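4. Collecting grasp trials (Wullatent bin set-up)

Do section 3 first. Camera calibration older than 8 hours — redo it.

4.1 Clamp the bins where they meet. Check both clamps by hand.
4.2 Load the front bin from the Diller object list. Mix shapes, push a few items into a corner. Corner grasps are what the method is scored on.
4.3 Set arm speed to 20 percent. Go to 50 only after a clean dry run.

CAUTION: Hands out of the bins befor you press start. Cables must clear the wall at full reach.

4.4 Start the run. 80 attempts per object set, then swap. 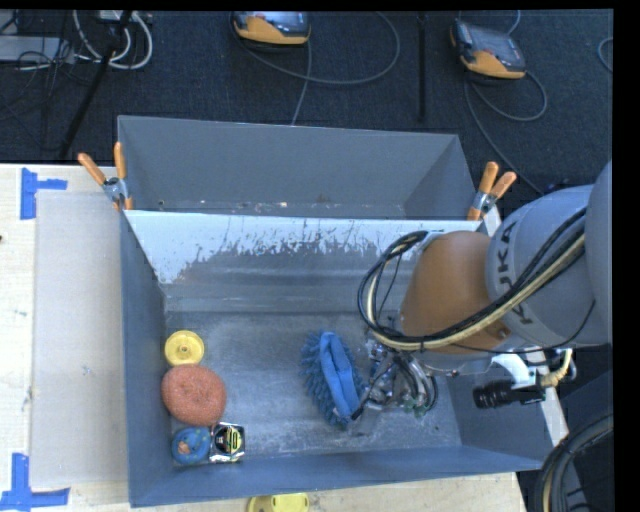
4.5 Log each attempt — success, slip or miss. Slips go in thier own column, dont merge with misses.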